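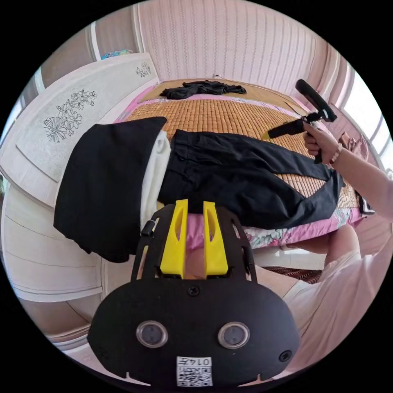 Department of Textiles and Household Studies, Noltby College
Course handout: Folding on a bed surface
Unit 4, Care and Storage of Clothing
Revised April 10, 2025

Most people who fold laundry at home do it on a bed. The bed is already there, it is clean, and it is bigger than any table in the house. This handout covers trousers and other dark items folded on a bed with a woven bamboo mat over the sheet. The session on ironing boards and counters comes later, and shirts with collars have their own sheet.

Read this before the practical. You will need one pair of plain trousers, one other dark garment, and a measuring tape. Bring your own if you can. The department has spare sets in the Plindik cabinet, but they are shared with the sewing group.

The surface

A bare mattress gives under the hand. When you press a crease into trousers on a soft mattress, the cloth sinks and the crease wanders. A bamboo mat made of small tiles spreads the pressure, so you can flatten a leg with your palm and have it stay flat. The mat does move on a smooth sheet. Pull it square to the edge of the mattress before you start and check it again after every few items.

Two cautions. Tile mats can catch loose threads, so look at hems and pocket linings before dragging them across. Dark cloth also picks up dust and lint from the gaps between tiles. Wipe the mat with a barely damp cloth and let it dry fully.

Laying out

Put the trousers down lengthwise with the waistband at one end and the legs running away from it. If the legs are longer than the space you have, let the hems go over the edge for now. Do not bunch the seat to make everything fit. Bunching at the waistband is the most common cause of a crooked fold, and it is hard to fix once the legs have been brought together.

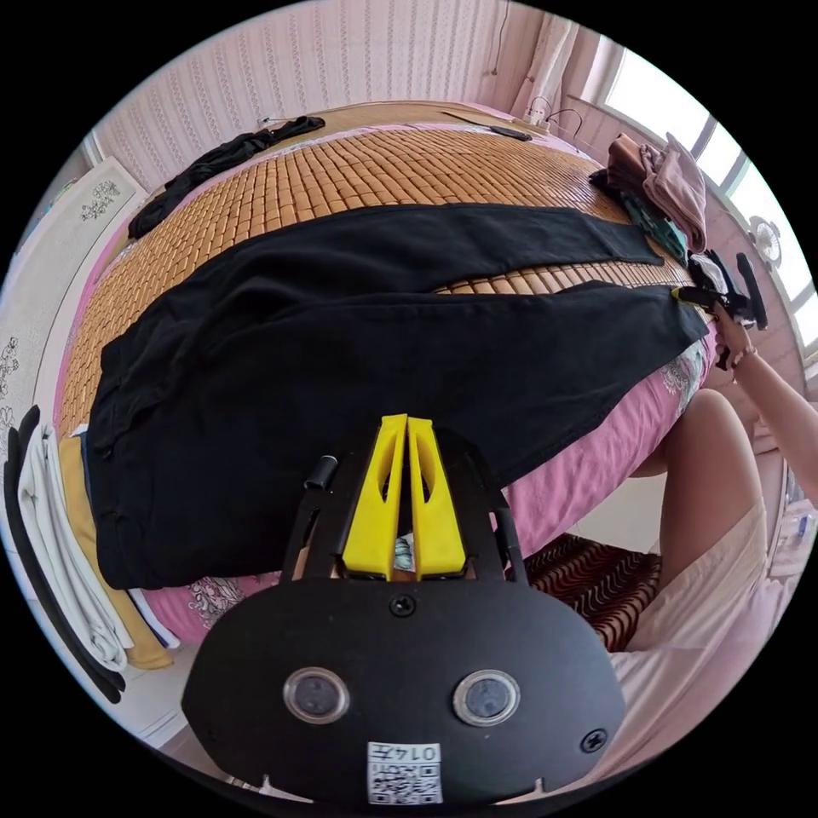 Smooth from the waistband toward the hems, using the flat of the hand. Start with the seat, then the thighs, then the lower legs. Check that the pockets are empty and lie flat. If one leg sits at an angle to the other, lift it at the knee and the hem together and set it down again. Pulling from the hem alone stretches the inner seam and leaves a ripple near the crotch.

Other garments should wait at the far end of the bed or over the side, well away from the working area. Black clothes are easy to mix up when they overlap, and you will lose time finding which hem belongs to what.

Folding

1. Bring one leg over the other so the outer seams meet. Match the hems first and the waistband second.

2. Tuck the point of the seat inward so the long edge is straight.

3. Fold the hems up to just below the waistband, then fold once more. For heavy cloth, stop after the first fold and hang the trousers over a padded bar.

4. Press the finished piece with both hands for a moment. It should be a rectangle with one clean edge, and that edge faces the front of the shelf.
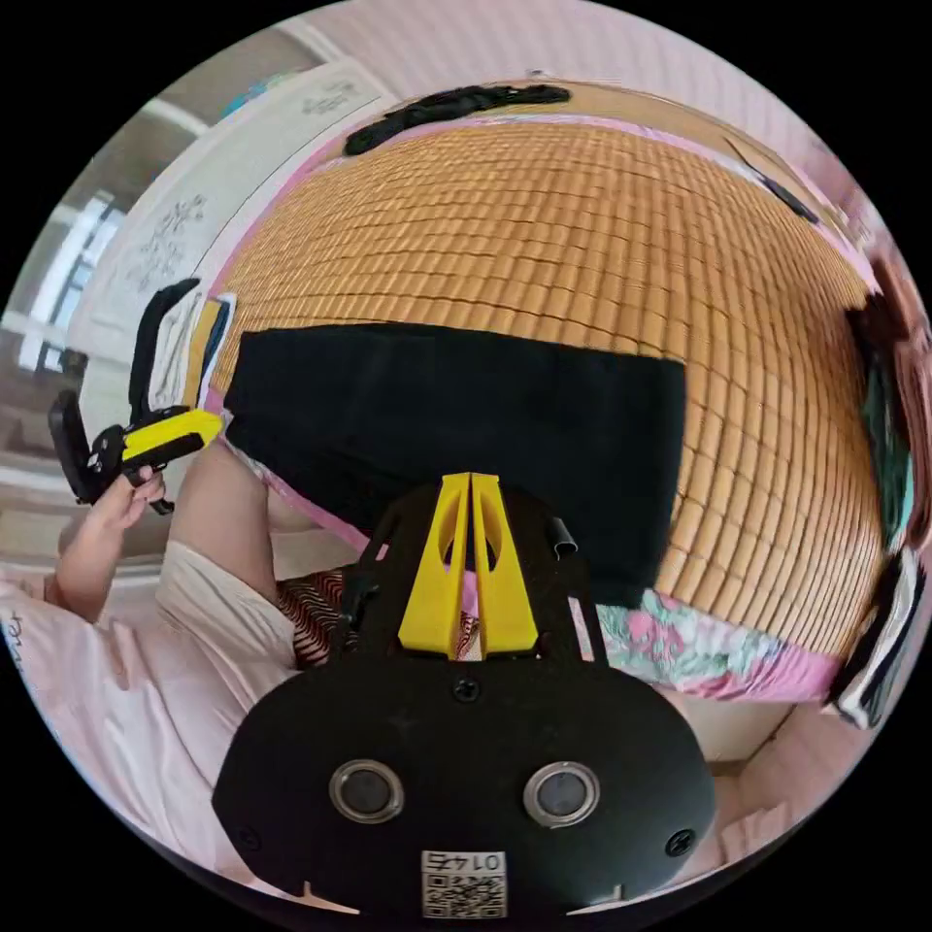

Sizes for storage

Shelves in the practice closet are 50 cm deep. A finished piece 17 cm wide leaves room for two stacks side by side on the narrow shelf and more on the wide one. The Fivitau drawer unit is shallower, so use the rolled method there - see the Magalhães notes from November, which are still correct apart from the drawer numbers.

Measure your first piece and write the width in your workbook. If it is more than the figure given, open it back to step 2 and look at the seat before changing anything else.

Stacks of dark clothing should be kept low enough that the bottom piece can be slid out with one hand. Put the heaviest cloth at the bottom. Knits go on top or in a drawer.

Questions that came up in earlier sections

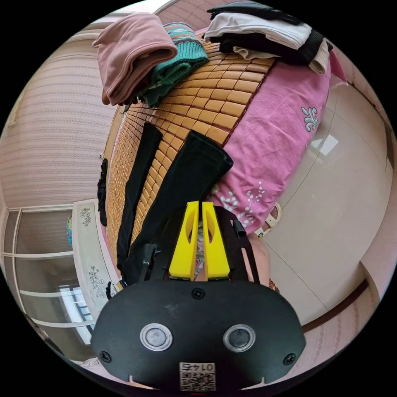

Do the trousers have to be turned inside out before folding?
Turn them right side out for storage. Inside out is for washing and drying dark cloth, where it cuts down on fading and surface wear.

Can I fold on the sheet without a mat?
You can, but smooth the sheet tight first and expect a softer crease. A thin board under the sheet also works.

For next time

Finish the workbook page on trousers and read pages 120 to 142 of the course reader, on hanging and rolled storage.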